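Workshop notebook | Benches | Kit reviews | Parts | Log in

Wed 13 November

Review of the Idurora gripper kit, continued. Written by me, for Renu and for whoever takes the bench after us.

The kit is on trial from Katiyar and we must tell them if we keep it. The question for us is still the same one: can this gripper work inside a desktop tower, where there is very little room and many cables, and help with taking out drives and their carriers? The brochure speaks mostly of picking boxes from a shelf. I do not doubt that it can pick boxes.

First, the things I checked before lunch.

Mounting. The adapter plate fits our arm without new holes. The screws in the bag were one size too long for our flange, so I used ours from the drawer (the second drawer, in the tin). I wrote to Katiyar about it. They answered quickly and said a new bag will come, but they did not say when.

Weight. With the wrist camera and the short cable the whole hand is 955 grams on our scale. The data sheet says less, but I think they weighed it without the camera. It is still inside the limit of the arm. I would not add anything more to it.

Software. The installer asked me two times for the same licence number and then accepted it. The menu is in good order, only the word "release" is used for two different things: to open the fingers, and to free the arm so you can move it by hand. Renu Srivastava pressed the wrong one last week and the carrier fell on the bench. I put a strip of tape over that part of the screen until we find how to rename it. If somebody knows, please write it in the margin.

Force. I set the closing force to the lowest step for everything made of plastic. At the second step the fingers already left a small mark on a spare carrier. I don't like this, the marks are exactly where a customer would look.

Then the work in the towers. The fingers themselves are narrow enough. My worry is the outer links, which spread when the hand opens, so you need more room on both sides than you think from the drawing. When I come from straight above the drive cage it is fine. When I come at an angle, the link is near the power wires before the finger is near the carrier. I tried to tie the wires back first, and that helped, but it is one more step for the person and we wanted fewer steps.

The blue parts (carriers, tabs) are easy for the camera to find because of the colour. The data cables are also blue in many of these machines. I expected trouble from this and I had it: in the first series the program chose the cable as target a few times. After I made the search area smaller it was better. I did not write down the numbers properly, my fault, I will repeat the series.

Comparison with the Dirus hand we had in February: Dirus was stronger and the fingers closed more evenly, but the body was too wide and it could not go between the cage and the supply at all. For this job I prefer the Idurora. For lifting a whole power supply I would still take the Dirus.

Price. Katiyar offers the kit with one year of support, or without it for 484 dollars less. Spare finger pads are 106 dollars for the pair, which I find too much for a piece of rubber. Clemitz sells pads that maybe fit. I asked them for a sample and for the hardness.

Pads wear. After around 500 closings the surface of our pads is a little shiny at the tip. The grip is not worse yet. I will look again at the end of the month.

To do:
- repeat the series with the small search area, and write the results this time
- ask Katiyar if the opening width can be limited in the settings
- try the approach from above with the tower lying on its side
- order shorter screws anyway
- Renu: the calibration sheet is in your tray, please sign

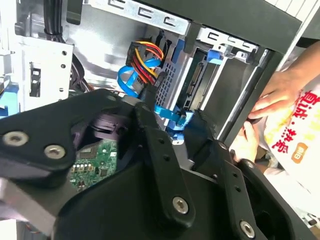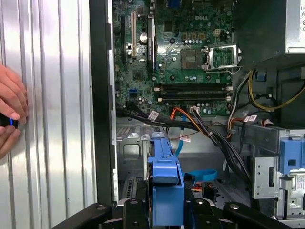
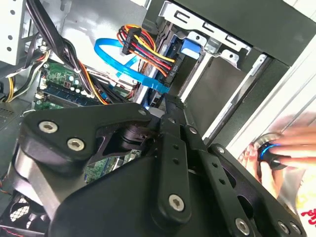

Gripper at the open tower, blue plastic drive parts in the cage area.

Question from Renu, on a yellow note: If we keep the kit, do we need to pay for the support year?

I would pay for the first year only. The screws were wrong and the menu has this problem with "release", so we will surely write to them again. After that we know the kit ourselves, and we can buy pads and small parts separately.

Filed under: Grippers and hands, Trial equipment
3 comments | 2 shares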